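The Table from Plindgate

My uncle Jeferson Quintana did not throw away anything that had once stood on four legs. When he died, in June, he left me his house in Willinham, and in the house there were chairs, stools, a bed for a child, a piano bench without a piano, and the table.

I knew the table from when I was small. It was the place where my aunt rolled her dough and where my uncle counted his ferry tickets at night. He worked on the boat between Willinham and Plindgate, and each evening he brought home the torn halves in a biscuit tin, 200 on a good day, 50 when it rained. He put them in piles. I was permitted to touch the piles only when he had written the number down.

Now the table leaned against the wall of the back bedroom, and its legs lay under it, tied together with a string. There was a piece of paper on the string. In his square letters it said: "Do not glue before you ask Vasconcelos."

I did not know any Vasconcelos. 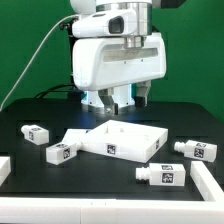
The Willinham Evening Writers - Fiction Pages

I asked first in the bakery. The woman there thought it was a doctor. Then I asked at the ferry office, where a boy was eating an orange over the timetable, and he told me that Vasconcelos was not a person but a shop, on the other side, behind the church in Plindgate. It sold wood and screws. He thought it was maybe closed.

So I took the boat at two in the afternoon. I had not been on it for many years. The benches had been painted green, but under the paint I could still feel with my finger the letters that somebody had cut there. The water was flat, the color of tea. A man in a good coat slept with his mouth open the whole way, and when we arrived he woke up, looked at Plindgate, and went back to sleep.

The shop was not closed. It was narrow and went back very far, and at the end sat an old woman with a radio. I said my uncle's name. She turned the radio down, which I understood as a kind of respect.

"He is dead, then," she said.

"In June."

"And he left you the table."

I said yes. I said also that there was a paper.
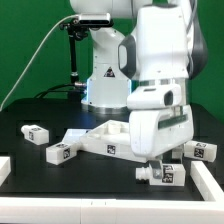
Four legs and a top, not joined.

She laughed at this, not unkindly. She told me that the table was made in this shop, by her father, and that my uncle had paid for it with 100 crossings. Her father had a sister in Willinham whom he visited every week, and for 100 times he went over on the boat and my uncle did not ask him for a ticket. "It was not allowed," she said. "But they shook hands on it."

"He counted the tickets every night," I said. "He was very exact."

"Of course. He had to put in the missing one from his own pocket."

I thought about the piles on the table, and about my aunt with flour up to her elbows, who always said that we were poor because of the table. I had believed it was a joke about the price of wood.

I asked why I should not glue the legs.

The old woman got up. It took her some time. From a shelf she brought a leg, a single one, dusty, turned in the same way as mine, with the same peg on the top. "He made one too many," she said. "My father was afraid that one would break, and he did not want to make it again with old hands. Your uncle knew that it was here. If you glue, you can't change it."

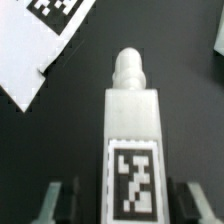

One piece on its own, the narrow end at the top.

She did not want money for it. I offered two times, and the second time she became a little angry, and asked me if I knew how to make a proper joint, and I had to say that I work in an insurance office. Then she explained it to me with her hands, slowly, as one explains to a child how to tie a shoe. You put the peg in dry. You turn it until it says no. You don't argue with it.

"And if it shakes?"

"Then it shakes. They ate on it for all those years and it was shaking the whole time. Did your soup fall?"

I could not remember that any soup fell.

The last boat went at 6. I carried the leg under my arm, in newspaper, and the boy from the office, who was now collecting the tickets, wanted to know if it was a fish.
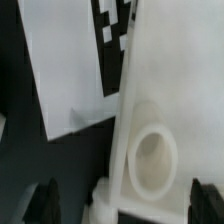 In the evening I took the table away from the wall and laid it on its back, on a blanket. Three of the legs went in well. The fourth went in also, but it had a crack along one side that I had not seen before, long and thin like a hair. I could have used the new one. I held them one beside the other under the lamp, and the new one was much lighter in color, and had no marks from my shoes.

I put in the old one. The table stood up and shook.

Then I heated some Trullimero, which is what my aunt called her soup of everything - I never found the word in a dictionary - and I ate it standing, with one hand on the edge. The spare leg I put on the shelf in the kitchen, in its newspaper. On the string I left his paper as it was, and under his line I wrote the hours when the shop is open.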